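4. Setting up the Climaveck room sensor

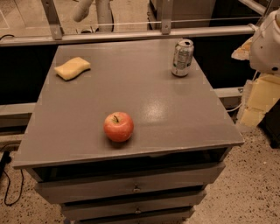
The room sensor measures air temperature and humidity and sends both values to the Climaveck base unit. Each base unit accepts up to 17 sensors. Set up the base unit (section 3) before you start, and leave it plugged in.

4.1 Choosing a spot

Place the sensor on a shelf, a cabinet or any other level surface between knee and chest height. A reading taken near the ceiling will be too high for most of the heating season.

Keep the sensor:
- at least 200 cm from radiators, stoves and fan heaters
- out of direct sunlight
- away from outside doors and from windows that are opened often
- clear of lamps, televisions and other devices that give off heat

Note: Thick stone walls can shorten the radio range. If the sensor and the base unit are on different floors, complete the pairing first and then move the sensor to its final spot.

4.2 Inserting the batteries

1. Turn the sensor over and slide the cover in the direction of the arrow.
2. Insert two new AA batteries. Match the plus and minus signs in the compartment.
3. Close the cover. The light on the front blinks green three times.

CAUTION: Do not mix old and new batteries. Do not use rechargeable batteries. Their lower voltage causes the low battery warning to come on too early.

4.3 Pairing

1. On the base unit, press MENU and select ADD SENSOR.
2. Enter the pairing code 776 and press OK. The display shows SEARCHING.
3. Within two minutes, hold down the button on the back of the sensor until the light turns orange.
4. Wait for the display to show a room number. The first sensor is always 101.
5. Press OK to save, or use the arrow keys to change the number.

If the display shows NOT FOUND, take out the batteries, wait one minute and repeat from step 1. Sensors that were paired with another base unit must be reset first (section 9.2).

4.4 First readings

The sensor needs nearly two hours to adjust to a new room. Do not change the offset during this time. After that, compare the reading with a thermometer you trust, placed next to the sensor. A difference of half a degree is normal. Larger differences can be corrected under MENU > OFFSET.

Note for owners of the older Flovbridge base unit: software version 2.4 or later is required. The version number is listed under MENU > INFO.

4.5 Cleaning

Wipe the housing with a dry, soft cloth. Do not spray cleaner on the sensor or into the air slots.

Text: Mareike Fröhlich, Wurach. Revised 9 December 2018.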